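3.2 Crank-based and pedal-based meters

The 13 units in the second group measured force at either the crank arm or the pedal axle. All were fitted by the same mechanic and given a zero offset before each ride, with the bike upright and the cranks unloaded. Riders were told not to repeat the offset once a test had started. Where a unit had an automatic zero function, it was turned off.

Each rider completed 4 blocks on the indoor trainer and 2 on the road. The indoor blocks were held at a target of 205 watts, controlled by the trainer in fixed-power mode, and the road blocks were ridden on the Porari loop at a self-chosen effort. The loop has one long climb, a rough section past the Ivik quarry, and a fast descent on which most riders did not pedal. Readings from the descent were dropped before the averages were taken, as the meters differ in how they report coasting. Some write a zero for every second, and others hold the last value until the cadence signal times out.

Single-sided units double the left leg reading to give total power. For riders with an even split this makes little difference. For riders with a stronger left leg, the single-sided units read higher than the trainer in every indoor block, and the gap was wider when the rider was tired. We did not correct for this, because a buyer of such a unit would not be able to correct for it either.

The Fudine pedals needed to be tightened again after the first road block on several bikes. Readings before and after tightening were kept as separate files. Only the later files are used in the comparison, and the earlier ones are discussed under limits of the study.

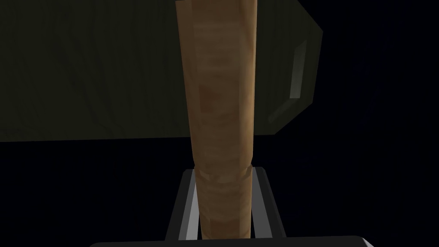 Figure 3. Tapered wooden cylinder held near its lower end by a gripper, with a ring-like seam in the lower part. Computer rendering.

3.3 Agreement between meters

Agreement was judged on the average for each block and on the highest one-minute value within it. Block averages agreed well indoors across both groups. On the road the spread was larger, mostly on the rough section, where the pedal-based units showed short spikes that the hub-based units did not. Removing the spikes by hand brought the averages closer together, but we report the raw values, as these are what a rider would see on the head unit.

Temperature had a clear effect on the older Sun crank units. These drifted upward during the January rides when the bikes were taken straight from a heated room to the start of the loop. Leaving the bike outside before setting the zero offset removed most of the drift.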